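4. Demonstration at the open day

4.1 Setting and aims

The Clumeo arm was shown to visitors during the January open day at the Odon building. The demonstration had two aims. The first was to find out whether the arm could be run for a full session by staff who had not built it. The second was to collect remarks from visitors on what they understood of the motion and what they did not. Neither aim required the arm to carry out a useful task, and no gripping or lifting was attempted. The results in this section therefore concern operation and explanation only. Positioning accuracy is treated in Section 3 and is not repeated.

Two earlier showings of the arm had been given to small groups inside the laboratory. In both, a member of the design group stood at the keyboard and corrected faults as they came up. This made it hard to separate the behavior of the arm from the skill of the person running it. For the open day the design group stayed out of the room except when called, and each call was entered in the log.

4.2 Procedure

The session was divided into 5 runs, each with a new group of visitors. A run had 3 parts: a short spoken introduction, a fixed sequence of motions played from a file, and a period in which visitors could ask for single joint movements by name. The fixed sequence was the same in every run. Joint speed was held at the lower of the two settings described in Section 3, and the higher setting was locked out in the Jemal control software before the doors opened.

Operators worked from a printed sheet. The sheet gave the power-up order, the home position, the commands for each joint and the conditions under which the run had to be stopped. It did not explain the software. Operators who wished to know more were referred to the Nedia project notes, although the log does not record whether any of them read the notes before their run.

Visitors stood behind a tape line on the floor. They were told that they could ask for the arm to be stopped at any time. After each run they were invited to write remarks on a card. The cards carried no questions and no rating scale. An earlier draft with a rating scale was dropped -- the groups were too small for the scores to be of any use, and the free remarks from the laboratory showings had been more helpful.

4.3 Physical arrangement

The arm was set up against an upright white panel so that its outline could be followed from a distance. Light gray printed links against white gave less contrast than had been hoped, but the dark servo housings stood out well and in practice served as markers for the joints. When an operator named a joint, visitors tended to look for the nearest dark block. The wording of the introduction was changed after the first run to make use of this, and the terms "shoulder" and "elbow" were replaced with "bottom motor" and "middle motor."

Figure 4 shows the arm with its cabling and the boards on the lower bar. The cables were left in open loops. Tying them closer to the links had been tried during bench work and was given up when the ties pulled on the connectors near the ends of travel. The open loops have a cost, in that they hide part of the arm from some viewing angles and draw attention away from the links. 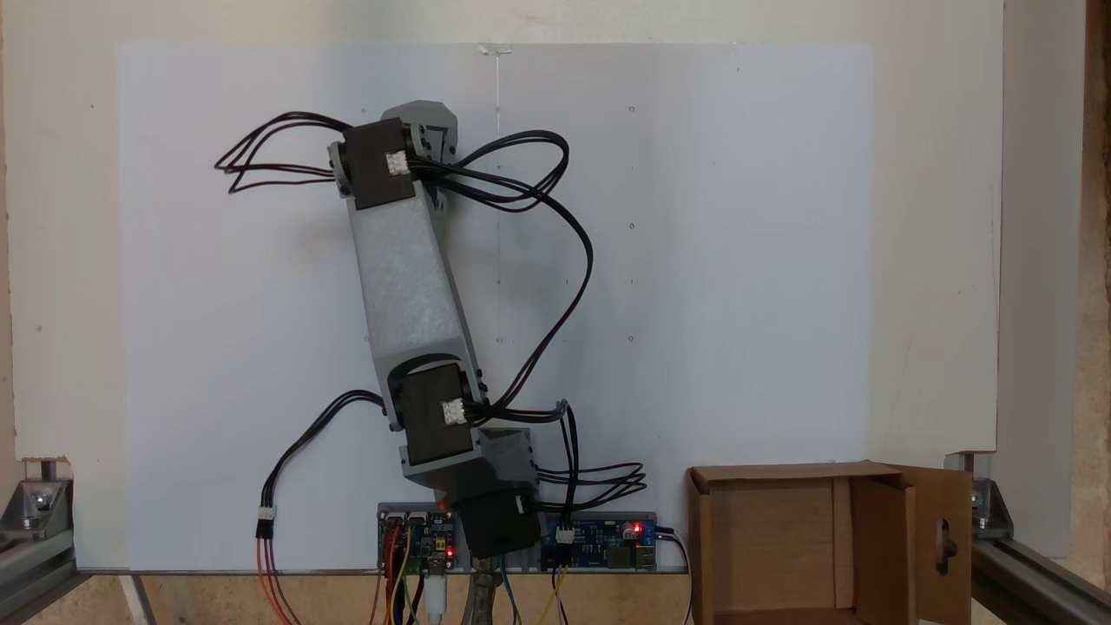 Reading time for this section: 5 min

Figure 4. The demonstration arm against its white panel. Dark servo housings mark the joints between the gray printed parts; the two blue circuit boards are mounted on the gray bar at the base, each with a red LED lit.

4.4 Observations

All runs were completed. The operators called the design group once, during the second run, when the arm did not respond to the home command. The cause was a serial port that had been opened twice by the software. Restarting Jemal cleared the fault, and a line covering this case was added to the sheet by hand. No run was stopped at the request of a visitor.

The cards returned 11 remarks that could be tied to a definite part of the demonstration. Most dealt with the cables. Visitors wanted to know what the loops were for, whether they could catch, and why they were not hidden inside the links. A smaller group dealt with the tip of the arm, which several visitors took to be a working gripper. The introduction had not said otherwise. The remaining remarks asked for the motion to be faster or for the arm to pick something up.

The request period was less useful than the fixed sequence. Visitors asked mainly for large movements of the bottom joint, and the upper joint was seldom named. Operators also found it awkward to turn a spoken request into a command while keeping watch on the arm. In later showings this period should be run by two people, one at the keyboard and one beside the panel.

4.5 Limits

The groups were small and had chosen to attend, and their remarks should not be read as a measure of public opinion. The operators, while new to the arm, were used to laboratory equipment in general. The power-up order in particular may be harder to follow for staff without that background -- the sheet assumes that the reader can tell a signal lead from a supply lead. A revised sheet with labeled drawings has been prepared and will be used with the next version of the arm, for which the cable routing is discussed in Section 5.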